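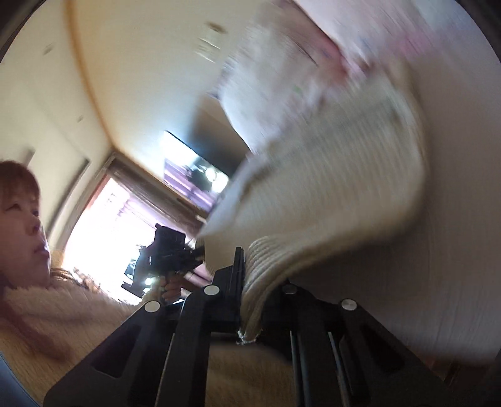 Beige ribbed knit in mid-swing, with the window off to the left.

I paid £1,895 for a week in a holiday cottage this January and spent the last morning of it on my knees in front of somebody else's oven. I've been cross about it ever since, so you're getting a whole piece on it, sorry.

The cottage was lovely, I should say that first. It was just outside Vokine, up a lane with grass down the middle, and it slept eight if two of you didn't mind bunks. Good beds, decent knives (when does that ever happen?), a bath you could lie down in. We booked it through Uvis and the whole thing took ten minutes on my phone. What I didn't see on my phone was the laminated sheet, which was waiting for us in the cutlery drawer. Strip all beds. Put sheets in one bag, towels in another, do not mix. Run the dishwasher and empty it. Wipe out the fridge. Sweep the hearth. Take the recycling to the bins at the end of the lane, sorted. Clean the oven if used. Out by 9.30am, please, and there was a smiley face after the please.

Now, I'm not a slob. I was brought up to leave a place as I found it and I'd be ashamed to walk out on a sink full of pans. Washing up, fine. Rubbish in the bin, fine, windows shut, heating down, key back in the little safe. That's manners, and I'd do it whether anyone asked or not. But we'd been charged a cleaning fee on top! It was there on the bill in its own line, and I paid it quite happily because I assumed it was for cleaning.

I've asked around about this and people get surprisingly heated. One friend who lets out a flat told me I had no idea what a changeover day is like, and she's right, I don't. She has a few hours between one lot leaving and the next lot sitting outside in the car with the engine running, and if the beds are already stripped she can get the first wash on straight away. I do see that. She also said guests can be revolting and gave me two stories I won't repeat while anyone might be eating. Fair enough. But she charges for the cleaning and she doesn't ask people to do it, beyond the bins, and she's full most of the year. So it can be done.

What bothers me most is the last morning itself. A week away is really six and a bit days, and the bit is precious. I like a slow breakfast, one more walk to look at the sea, a last daft argument about whose turn it is to sit in the front. Instead we had people carrying bags of bedding downstairs at eight o'clock and my nephew asking if a pillow protector counts as a sheet. (We never did decide. It went in with the sheets.)

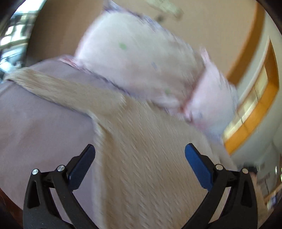 Compare that with the year before, when we stayed at the Patel guest house a few miles along the same bit of coast. Four rooms between us, £1,476 for the week with breakfast, and on the last day we ate our eggs, said thank you and left. I think I folded a towel out of guilt. It's a funny old place, with a carpet you need sunglasses for and a shower that takes its time, but I drove home feeling as if I'd been on holiday. I'd gone off guest houses in my twenties because I thought they were for people who liked doilies, and now I'm wondering if they had it right all along.

I know what comes next, somebody will tell me to read the small print. I did go back and look. The list isn't in the booking at all, there's just a line saying guests should "follow the departure guide in the property", which you can't read until you're standing in the property with your shoes off. If the chores are part of the deal, put them on the page next to the price and the photo of the hot tub. Then I can decide. Plenty of people would swap an hour's work for a cheaper week and I might be one of them, some years. Lawal Cottages already do something like it: you tick a box for full clean or light clean when you book, and the price changes while you watch. It's not complicated.

And if you're an owner reading this and getting ready to write to me, please do, I'd like to hear it. Only tell me two things when you write. How much is your cleaning fee, and who does your oven?

Ours took me forty minutes, by the way. The shelf on the bottom wasn't even our mess.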